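6.3 Cleaning and checking the rubber parts and the slot

Last updated: 2023-12-26

Applies to the Vallano gripper with standard gray pads and black bellows. For units fitted with the Uvdale soft pads, use section 6.4.

Carry out this procedure every 900 operating hours, and after any spill on or near the unit. Enter the hour reading in the service log before starting.

You will need:
– two lint-free cloths
– mild dish soap diluted in lukewarm water
– a soft brush, dry
– a flashlight
– cleaning kit 618 (swabs and blank inspection tags)

CAUTION: Switch off the power and lock the main switch before touching the pads. The pads can close without warning when power returns.

CAUTION: Do not use alcohol, acetone or citrus cleaner on the pads or the bellows. These products harden rubber. Damage of this kind is not covered under the Brurkia warranty.

Pads

1. Wipe the face of each pad with a damp cloth, working from the center out to the rounded edge.
2. Dry with the second cloth. Do not use compressed air.
3. Look at the face under the flashlight at a low angle. Light scuffing, small specks and shallow marks are acceptable.
4. Press a fingernail into any dark mark. If the nail catches, or if the mark has a raised edge, treat it as a cut and replace the pad.
5. Pull lightly on the edge of the pad. It must not lift away from its seat.

Note: Pads are replaced in pairs. A new pad used opposite a worn one gives an uneven grip.

Housing and slot

6. Brush loose dust off the ridged lip above the slot. Hold the brush so that dust falls away from the opening.
7. Shine the flashlight into the slot. The pale gray tab near the top and the blue D-shaped marking below it must both be in view.
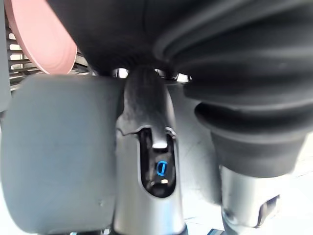
Figure 6-5. Rubber pad at left, housing with slot and blue marking at center, bellows at upper right.

8. If the blue marking is covered with dirt, clean it with a dry swab from the kit. Use one pass per swab and discard it.
9. Do not bend, pull or push the gray tab. If it is cracked or missing, stop here and tag the unit out of service.
10. Wipe the outside of the housing. Darker, worn patches on the brushed metal do not need treatment. Do not polish them.
11. Check the fasteners by eye only. If one stands proud or shows rust, see the torque table on page 44. Do not tighten by feel.

Bellows

12. Wipe along the folds, never across them. Dirt collects in the valleys between the ridges and may need a second pass.
13. Spread each fold gently with two fingers and check the valley for cracks, chalky residue or sticky areas.
14. Check that both ends of the bellows are seated all the way around.

Replace the bellows if any crack is found, or once they have been in use for more than 2,000 hours. A cracked bellows must not be taped or glued.

Note: New bellows are stiff for the first few shifts. Store spares flat in the original bag, away from sunlight and heaters. Spares kept on a hook take a permanent bend.

Putting the unit back in use

15. Remove all cloths and swabs from the work area and count the swabs against the kit card.
16. Unlock the main switch and turn on the power.
17. Open and close the pads five times with nothing between them. Listen for rubbing or squeaking.
18. Run one cycle with the Lagman test block. The block must be held without slipping for the full hold time.
19. Sign the inspection tag and enter the result in the service log.

If the block slips, clean both pads again and repeat step 18 once. If it slips a second time, replace the pads as described in section 6.6.

Questions about this procedure: Manikandan Raju, Service Documentation.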